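Planning the Work Before the Arm Moves

At the Sillen commissary kitchen, the day shift used to begin at 5 a.m. with two people portioning grain salads into trays. The station now runs with one robot arm and one operator, and the operator spends most of the shift away from it.

The arm was supplied by Ruchti, an integrator that works mainly with food plants. Its software, Billine, was bought separately. Neither purchase removed a job at Sillen, according to plant management, but both changed what the jobs consist of. Portioning had been a physical task with a short training period. Running the cell calls for a person who can read a fault log, swap a tool and decide whether a failed pick is worth a stoppage.

Most of that training takes place in simulation. Every utensil on the line is modeled, assigned a mass and a friction value, and placed in a virtual kitchen before the physical arm is allowed to touch it. Operators review the grasps on a screen and reject the ones they would not trust at the counter.
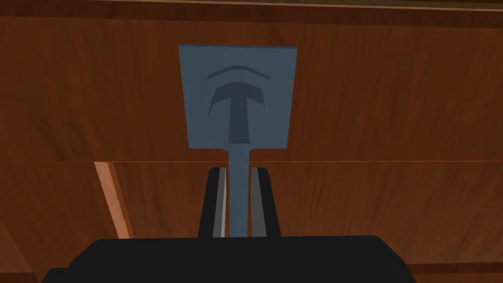
A spatula-like tool held upright by its handle in a two-finger gripper, in simulation.

Flat tools are harder than they look. A narrow handle gives the fingers little surface to work with, and a load at the far end of a wide head applies torque at the grip. If the handle rotates between the pads, the software's estimate of where the head is will be wrong. A person corrects for this by feel. The arm needs either a sensor or a conservative limit on how it moves, and Sillen chose the limit.

Each new utensil goes through 1,000 simulated grasps. The first tool submitted held in 528 of them. After operators moved the grasp point and lowered the wrist speed, the rate rose to 99 percent, and the tool was cleared for a supervised trial of 20 trays.

The operators' notes now carry weight in purchasing. When the kitchen orders utensils through its supplier, Nustus, handle shape is on the specification sheet next to heat rating and price — a line that did not exist before October.

Pay has been slower to follow. The operator role sits one grade above portioning, and staff have asked for the simulation review to be graded separately. Management is still considering the request. In the meantime, review hours are logged under maintenance.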